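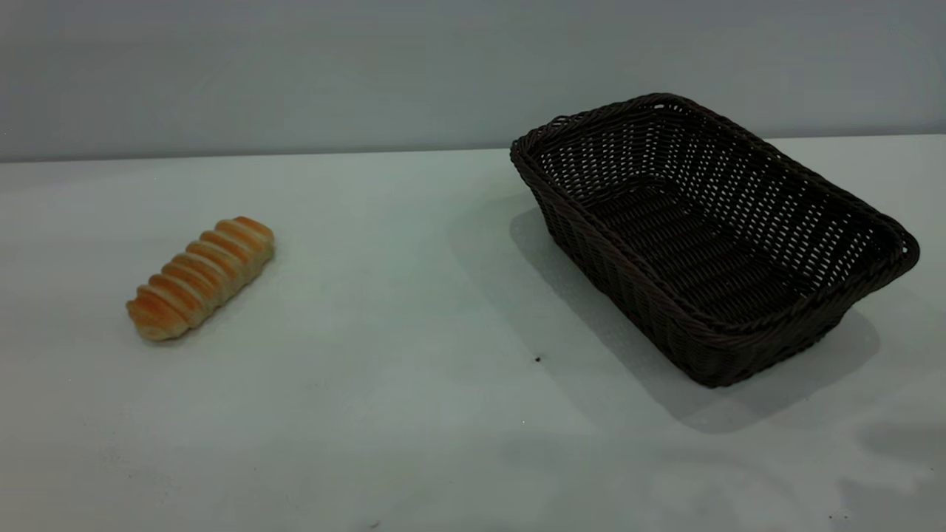 Bread roll and basket, before lunch

Every April the same claim comes round: give up bread after 4 in the afternoon and you will sleep like a baby. This year it is Pevia, a sleep app, telling me so in a cheerful email.

I went looking for the proof. The email links to a page, the page links to a survey, and the survey asked 100 people who already paid for the app whether they felt better. Most said yes. Well, they would.

Plesell, the rival, says the trouble is cheese.

I tried the no-bread rule for nearly two weeks anyway. I slept as badly as ever and was in a foul mood by teatime. Pevia gave me a score of 2744, out of what it doesn't say. I've cancelled.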